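Cloths folded on the chair, and the quilted pink cushion
Forum: Home and Workroom > Textiles, Laundry and Linens

saltbox_angie
Good morning everyone, and thank you again for all the help in January with the mildew question (the towels are fine now, I use them every day!). I have a two-part problem and I'm going to put both parts in one thread, which I know some of you don't like, but they really do belong together.

I do the linens for our shared workroom in Pretstead, meaning the tablecloth, the dust cloths and the seat cushions. The room is a long one with a white ceiling and big dark-framed windows full of green, lovely light, and not a lot of soft furnishing in it. The chairs are mostly the black office kind and they get hard by the middle of the afternoon. So I bought a pink quilted cushion, the kind stitched off in squares, from the Rokov seconds bin. It's 16 inches across and I paid more for it than I meant to.

Part one is the cushion. After a few washes the filling starts to wander inside the squares, so some are plump and some are like a pancake, and I'd love to know if I'm washing it wrong or if it was always going to do that.

Part two is the cloths. I have a mustard yellow one that I'm very fond of and I like to fold it corner to corner, in a triangle, because it sits nicely over the edge of a shelf and you can grab the point. My sister folds everything in thirds and then in thirds again and says a triangle is a waste of drawer space. We have been going around on this since we were children, and I would like some outside opinions before she visits on Saturday.
Angelica Dalisay (Angie to most of you)

hemlock_and_thread
Hi Angie! Glad about the towels. I'm with your sister, sorry. Triangles are pretty on the day and then you put four of them in a drawer and they slither all over each other. A square stacks. You can stand squares on edge and flip through them like recipe cards, and you can see which one is the good one and which one is for the stove.

For the cushion, what's in it? If it's loose fiberfill then the squares are holding it in place and the stitching has probably let go somewhere. Hold it up to a window and look along the seams.

porchlight77
Oh, I have to stick up for the triangle! I keep my everyday cloths that way and hang them over the oven handle, and the point hangs down so my kids can reach it. A square folded over a bar drops on the floor the moment you walk past. I grant you the drawer is another matter, but who says they have to live in the drawer?

mrs_fennimore
I've been folding for a church kitchen for longer than I'd like to say, and my rule is that the fold depends on where the cloth is going. Drawer, square. Hook or rail, triangle. Shelf, roll it. I don't see why it has to be an argument, although I know how sisters are, I have three.

hemlock_and_thread
It has to be an argument because some of us have only the one drawer, Mrs. F.

saltbox_angie
Laughing at this over my coffee. The tag says polyester and the cushion feels like fiberfill to me, in layers, not loose clumps. I went along the seams last night with my glasses on and found one row of stitches that has come open near the corner, so hemlock may be right about that much.

I should say that the seat of the chair has become my folding table, too. It's a good height if you're standing close, and the quilting grips the cloth a little so the bottom layer stays put while you bring the top corner over. On the checkered tablecloth everything skates around, and I end up chasing it. A few from the workroom:
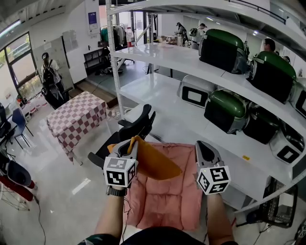
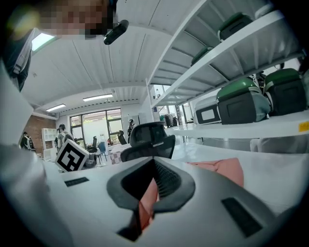
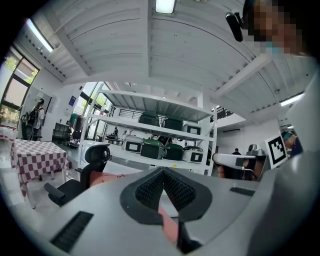 porchlight77
How do you stop a seat cushion from creeping forward on an office chair?

mrs_fennimore
Cut a piece of rubbery shelf liner an inch smaller than the cushion all the way around and lay it underneath. It holds better than ties, and you can rinse it in the sink when it gets linty. If your cushion already has ties, cross them behind the back post before you knot them.

porchlight77
Thank you, I have half a roll of that liner under the sink doing nothing at all.

oldgray_ottoman
Long-time reader, I've been through more than 800 posts in this section and finally made an account, so hello! I used to sew boat cushions. The wandering filling is nearly always the dryer. People wash the cushion gently and then put it through an hour on high, and the thread shrinks a bit, the cover shrinks a bit more, and the filling gets shoved to wherever there's room. Wash it cool, press the water out between two towels (don't wring it), and lay it flat on a rack. Turn it over when the top feels dry. While it's still damp, go over each square with your fingertips and push the filling back out to its corners. It takes a while but it's a nice thing to do with the radio on.

For the open row, use a doubled thread and go back through the old needle holes. Start a whole square before the gap and finish a whole square past it, otherwise you'll be doing the same repair next month.

hemlock_and_thread
I'd disagree a little on the fully flat drying. Mine took two days that way in damp weather and came out smelling like a pond. I give it fifteen minutes on low with a couple of clean tennis balls first and then flat on the rack. I've never had the thread shrink on me.

oldgray_ottoman
Fair enough, it's dry where I live and I forget that other people have weather. I'd still keep the heat low and I'd check on it at the halfway mark.

mrs_fennimore
A fan pointed across the rack would settle that for both of you.

linen_lurker
Can I ask about the mustard cloth? I bought a set from Grønli in just that sort of yellow and the first wash turned two pillowcases the color of weak tea. Pretty cloths, but I'm nervous to wash them with anything now. Does a vinegar rinse set the dye? My mother swore by it.

mrs_fennimore
Your mother and mine both, dear, but vinegar won't do much for a modern dye in cotton. Wash the yellows on their own in cool water until the rinse runs clear, and then keep them with the darks for good measure. I'd skip anything with a brightener in it as well. Those do odd things to yellow.

saltbox_angie
Mine isn't a Grønli, or at least I don't think so, the tag came off ages ago. I wash it with my browns and greens and haven't had trouble. I do use the plain Pridov powder, half a scoop.

linen_lurker
Off to do three lonely little loads then. Thank you both!

porchlight77
Angie, has anyone said how lovely pink and mustard are together? I've been looking at paint chips in those two colors all morning and I blame you. If I ever redo the breakfast nook, it's going to be a pink cushion with a yellow cloth thrown over it, and my husband will have to get used to it.

hemlock_and_thread
I would add a gray in there to calm it down. But then I'm the one who said triangles were a waste of time, so take that for what it's worth.

saltbox_angie
I love that idea, porchlight. And a gray would be handsome, hemlock, you're forgiven for the triangles.

A little report for those following. I sewed up the open row yesterday evening with doubled thread, starting a square early like oldgray said, and it went easier than I feared. I washed the cushion cool and it's on the rack now with a fan on it, and I've been stopping every time I walk by to work the filling back into the corners. Two of the squares are still on the thin side. Would you open the seam and add a pinch of new filling, or leave well enough alone?

oldgray_ottoman
I'd leave it until it's bone dry and has been sat on for a week. The thin ones often come back up some on their own. If they don't, open just the one side of the square, use a chopstick to push in a small tuft (smaller than you think), and close it up the same way you did the row.

mrs_fennimore
Agreed about waiting. And pull the tuft apart with your fingers first so that it goes in fluffy and doesn't make a lump.

saltbox_angie
Will do. My sister has called to say she's bringing her own cloths on Saturday, already folded, in thirds.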